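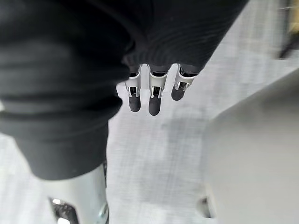
CLELTPORT, Jul 19, 2024 - Clarkov Robotics has published results from a study of how two-armed robots put household items back where they belong. The method, called Drisholm, has the robot learn a whole tidying task from recorded runs. It does not depend on a separate program for each object. The work was done with jointed hands whose dark, rounded fingertips can close on soft things without a hard pinch. A knit sleeve comes down to the base of the fingers, and the method treats it as part of the hand when it plans how close the arm may pass to furniture.

The study used 1,003 recorded runs, all made in one furnished room at the company's Cleltport site. The robot worked over carpet and in front of low furniture. Footwear was one of 6 item groups. It was chosen for the main test because shoes and slippers come in pairs, bend when held, and are usually kept close to the floor, where an arm has little room to turn. 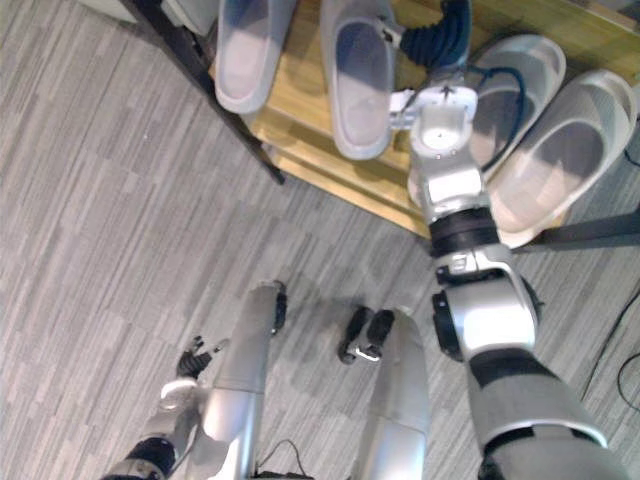
White slippers on the low wooden shelf used in the Drisholm study.

Drisholm splits each run into 2 parts. The first is the reach, which is planned from the view at the robot's head. The second is the contact, which is handed over to the cameras at the wrists once a hand is near the item. Earlier versions used the head view for both parts and often lost sight of the item behind the arm.

In the main test the new version finished 40 more trials than the earlier one under the same conditions. Most of the gain came from items near the front edge of a shelf. Items pushed to the back remained difficult, and the paper lists them as an open problem.

The team also studied runs in which a person reached into the work area.
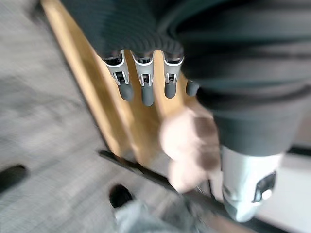
Isabelle Chisholm said the handover between the two views was the hardest part to get right, and that switching too early did more harm than switching late. She added that the group would like to see the method tried on hands built by other labs before making wider claims for it.

The paper and a set of sample runs are available on request from Clarkov. A second study, to be carried out with Wong Home Systems, will begin in October and will cover folded laundry and kitchen items.

Media contact: Clarkov Robotics press office, Cleltport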